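4.2 What the booking records show

I went into this part of the study expecting a mess, and I got one. The tour desk at Skarndale gave me 1,489 group bookings made after the port fee came in, and every branch office had typed them up in its own way (one used a single column for the name, the hotel and the dinner order!). After I took out doubles and canceled trips, I was left with 1,287 I could use.

The first surprise was how little the total moved. Groups didn't stop coming to the islands; they got smaller and stayed closer to the ferry. Dresbridge, which used to get the big coach parties, lost almost half of its overnight stays, while Tosar picked up a lot of day visitors who bought lunch, a few groceries and a boat ride and then went home. I'd guess the hotel owners and the café owners would give you very different answers about whether the fee was a disaster.

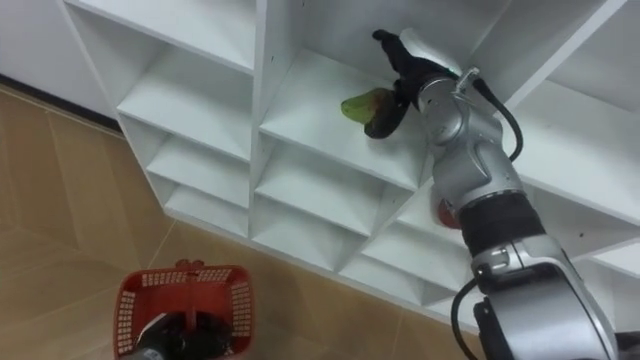
Figure 7. Shelving unit with a green item held in a gripper at one compartment; red shopping basket on the tiled floor.

Ching-wen Chiang, who read an early draft, asked me whether the drop in Dresbridge could just be the weather. Fair question! May was awful that year, so I ran the numbers again without it, and the drop got a little smaller but stayed put. I also tried leaving out the Odukoya charter groups, as they book so far ahead that most of them had paid before the fee was even announced. Same story, more or less.

What I can't tell you from bookings is what people spent once they got off the boat. For that I have to lean on the visitor survey, and the survey has its own headaches, which I get into in Section 4.3.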